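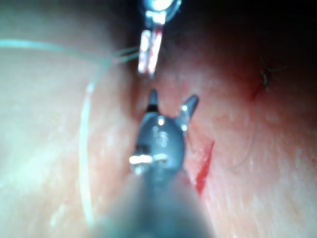
Who can study at Pletum?

Anyone who already works with animals, or badly wants to. We take veterinary nurses, kennel staff, farm hands and people coming back to the job after years away, and you don't need a degree or a letter from an employer.

About Pletum

We're a small school in Hivo for people who look after animals when they are hurt, recovering or just getting old. We began with one evening class on bandaging, held in a borrowed room above a feed shop, and we enjoyed it so much that we never really stopped. Bandaging is still the first thing everyone learns here. A good bandage on a wriggling spaniel is a lovely piece of work, and we will happily talk about padding for longer than you might want us to!

These days we offer 27 short courses. Most last two evenings, and a few run over a full week in the summer. The long one, Nursing the Older Animal, takes 70 hours and covers diet, sore joints, teeth, eyesight and the difficult talks with owners that come towards the end. It's the course we're proudest of and the one we rewrite most often, usually after a student has asked something we couldn't answer very well.

How we teach

Groups are kept small enough for everybody to get a turn. There is a fair amount of reading, but it comes after the practical work, and you can do it at home with a cup of tea (the handouts have wide margins for that reason). Tests are short. If you don't pass, you come back and try again at no extra cost.

We like mixing people up. A shepherd and a cat nurse will look at the same sore paw and ask completely different questions, and both of them are usually worth hearing. 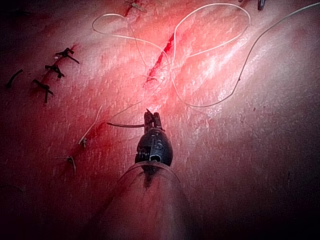
Vlasta Ševčík wrote to tell us that the evening on changing dressings had altered the way she speaks to owners: "I used to hand them a leaflet. Now I sit down with them and we do the first change together, and they ring me much less often in a panic."

Letters like that go up on the kitchen wall. So do the grumbles, such as the one about our car park, which does flood in November.

Where to find us

Our teaching rooms are in the Pleletano building, on the second floor, with a lift at the back entrance. The library is one floor down in the Popescu Room and stays open until 9 pm on Thursday. It holds roughly 96 books on nursing and animal care, plus a shelf of old farm manuals with wonderful drawings of goats. Students can borrow anything except the goats, which we'd miss.

New groups start in spring and autumn. Come and sit in on a class before you sign up. Just ring the office the day before so we can put out another chair.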